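2 min read

About Plulano

Plulano is two brothers, Nicanor and Bonifacio Esteban, and a rented unit in Clirnstead. We test machines that claim to do chores — mostly for hotels and canteens. Of 41 we have tried, we would buy 3.

Clearing tables is where the sales talk goes thin. Knives and a fork in one hand, a napkin in the other, sauce still on the plates.
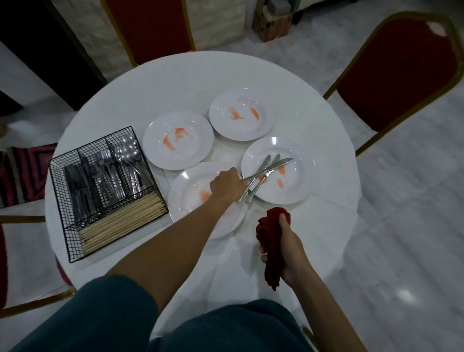
Who pays us

The buyers. Makers don't, and Huet stopped sending us demos in January.

3 shares · 2 comments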